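Section 4: Sorting the cables and small bits

If you've made it this far you've already emptied the bag (Section 2) and dealt with the papers (Section 3), so well done! The cables are the part most people dread, me included, and they're where I'd put the kettle on before starting. I've written this the way I do it at my own place in Erville, and you're welcome to change whatever doesn't suit your house.

What you'll want handy

A clear bench or table, a few small zip pouches, some soft hook-and-loop ties, a marker and a roll of paper tape. I use the Robichaud pouches with the mesh front, but sandwich bags did me for years.

4.1 Pull out every cable, charger and adapter and put them all on the bench. Check the side pockets as well, and feel right down into the seams. Soft fabric swallows small things, and corduroy is a shocker for it.

4.2 Take the tangles one at a time. Find a plug end first and work back from it, easing the loops open with your fingers.

Caution: don't yank. If a knot tightens up, push slack into it from both sides. Pulling on the plug puts all the strain where the cable goes into the housing, and that's where my last two cables split.

4.3 Once a cable is free, wind it into loose loops, wide enough to get your hand through. I used to wrap mine round my fingers as tight as I could and wondered why they came out kinked like a phone cord from my nan's hallway.

4.4 Put one tie around the loops, snug but not strangling. Leave the plug sticking out past the bundle so you can tell what sort it is without undoing everything.

4.5 Now the little adapters. Match each one to the thing it goes with and keep the two in the same pouch. Any adapter without a partner gets a bit of paper tape with a question mark on it and goes to the end of the bench. 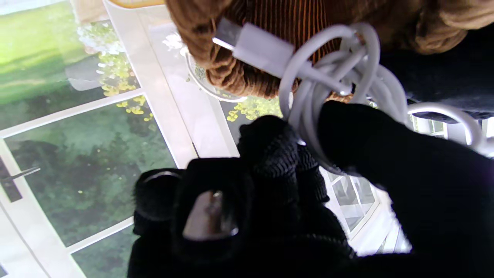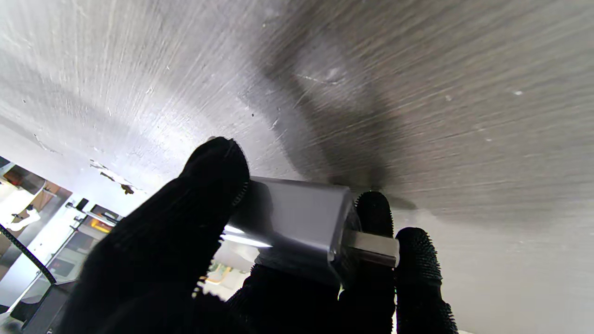

White cable in loops, and the little silver-grey USB adapter

This page was last changed on April 25, 2025

Note: small metal adapters are very easy to lose on a stainless bench, grey on grey. I now put a tea towel down first (a bright one!) and anything silver goes straight onto that. Tanko Aliyu wrote in from Skirville to say he uses a muffin tin, one hole per adapter, and I've pinched the idea for big sorts.

4.6 Wipe the cables down with a cloth that's barely damp, then a dry one. White ones show every mark. Stay well clear of the metal ends with the damp cloth, and if you want the fluff out of a socket use a dry wooden toothpick, gently, with everything unplugged.

4.7 Run each cable between your thumb and finger from one end to the other. You're feeling for flat spots, cracks or anywhere the covering has gone sticky.

Caution: if you can see wire, it's finished. Please don't tape it up and put it back in the bag. Take it to an e-waste drop-off - ours is next to the library car park - and keep it out of the kitchen bin.

4.8 Label the pouches. Mine say "phone", "camera" and "no idea". The last one gets a date on it, and if I haven't opened it by December it goes to the drop-off too.

4.9 Pack the pouches back in with the cables lying flat and the adapters on top. Heavy things like power banks go underneath, never on the plugs.

If you get stuck

The cable won't stay looped: it has probably been wound too tight for years. Leave it hanging over a door handle overnight and try again in the morning.

You've got 23 cables and one phone: been there. Keep 2 for each device, one for home and one for the bag, and offer the rest around. Brayden Friesen at the Serero swap table takes any that still work.

It's taking forever: set a timer for 15 minutes and stop when it rings. The bench will still be there after lunch.

Next: Section 5, Toiletries and other leaky things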